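Search this site
Search

Notes on Keeping Minutes

Posted 3/29/13

It has been my duty for several years to take the minutes at the residents' association of Clultley Court, and I have lately been asked to set down how the work is done. Princess Manalo will take over the post in September, and she has requested something more useful than my old folders.

Minutes are a record of decisions. Our earlier secretary, Florencio Carretero, wrote down nearly everything that was said, and his account of the parking dispute runs to 97 pages. It is a pleasure to read. It does not state which proposal was adopted, and the matter had to be voted on again.

I therefore write the motion in full, the names of the mover and the seconder, and the result. Discussion receives two or three sentences. Where a member asks that a remark be recorded word for word, I read it back before going on - this has prevented a good deal of correspondence. Mr. Valcárcel asks more often than most.

During the meeting I keep the number of the current agenda item on a white surface where all members can see it. Members who arrive late can then find their place without asking the chair.

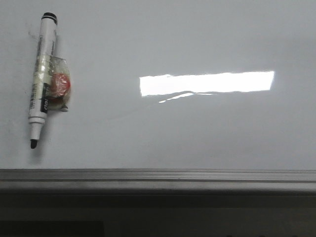 Drafts and corrections

The draft should be written the same evening, or at the latest the next morning. I have tried leaving it for a week and found that my own notes no longer made sense to me. "R.F. to ask re: gutter, not the other one" was perfectly clear when I wrote it. Rozália Fodor was kind enough to explain which gutter.

Drafts go to the chair first, then to all members. Corrections must be received in writing. A correction may change what the minutes say was decided only if the minutes are wrong; it may not be used to improve a speech after the fact. 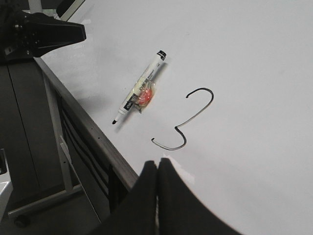

Money deserves particular care. When the association agreed to spend $720 on the Standton Street gate, the minutes gave the sum but did not say whether it included the lock. The lock was a further $200, and Aiman Lubis was right to object to the invoice. Every amount should now be followed by a statement of what it covers and who may approve the payment.

Approved minutes are signed, dated and placed in the green binder. Please do not remove pages for copying. The binder for the year of the roof repairs is still missing its last section, and I would be grateful for its return.

I shall write separately on the annual meeting, where the rules on proxies are different.

Sign up to receive new posts by e-mail. You may unsubscribe at any time.

Contact | Copyright 2013 | Back to top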